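My ears are still ringing a bit, so forgive me if this one wanders.

Caka finally opened its back room in January and I went on the second night, mostly because the lineup had Tang on it and I've been playing that last EP to death. Capacity is 200, which sounds small until you're in there with 200 people and all of them have coats on! There's a coat check, but it had one rail and it was full by ten.

Bravumia opened. I knew nothing going in and I'm a fan now. It was slow, dubby stuff, lots of space in it, with these little bell sounds that kept landing just behind the beat. The floor was half empty for the first 20 minutes and then suddenly it wasn't, and I lost my spot by the left speaker for good. 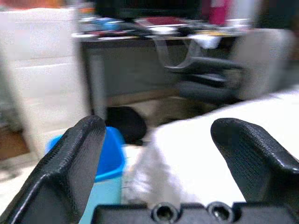

Black grippers up close, everything behind them a blur

Then Tang, who played for 2 hours and barely touched the EP (I'm over it, mostly). It was faster than I expected, a lot of broken beats, and one long stretch with no kick drum at all where the whole room just sort of swayed and waited. When the drums came back somebody near me threw a hat and I don't think they ever got it back.

The sound is good. Really good in the middle, kind of muddy by the bar, and the bathrooms rattle. Drinks are pricey but water's free, and they don't make a face when you ask.

I walked home along the canal with my hood up, too wired to wait for the 794 bus, and put on the old Cendska mixtape, the one with the tape hiss all over it. Does anyone know if they're still doing nights? Their page hasn't been updated in ages and I'd love to see them in that room.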